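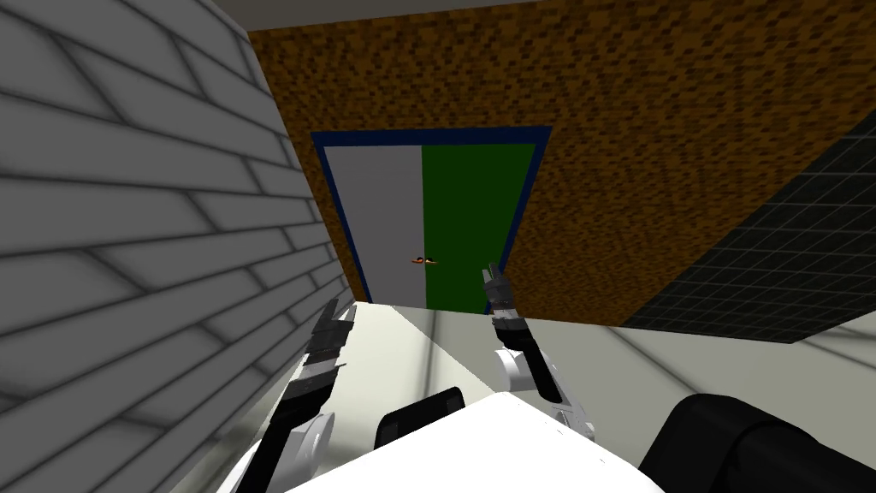
2022-01-16. Third go at the Dalia paint batches, and I finally have a matte white I'd put my name on. The recipe is 1000 g of chalk base, 230 g of binder and 100 g of the Kao thickener, stirred by hand till my wrist gave up. I want it for masonry first, and a white brick wall like the one on the left is where I'd judge it -- long pale bricks, darker grey mortar, every sag and drip going to show along those seams. Smooth board forgives too much. Kelly Pearce says I should just test on board like everybody else. Sorry, Kelly!

Brushed two coats on the scrap bricks. First coat drank in fast and looked chalky and awful (I nearly binned it). Second coat is lovely, really even, though it scuffs if I drag a thumbnail over it. More binder next time, maybe 300 g, and leave the thickener alone.

Then there's the green. The Brovalico pigment came in and I want a deep forest shade with a navy edge line for the Varkwood order, nice and flat, no streaks. 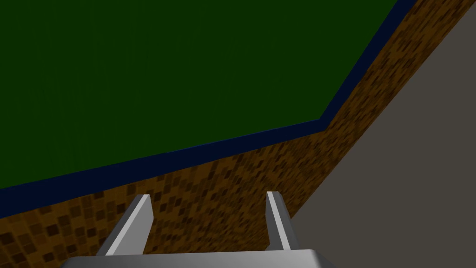 Dark green top, navy blue along the rim.

My September green was far too yellow. Must dig out that swatch card before I mix anything, and wash the good brush!!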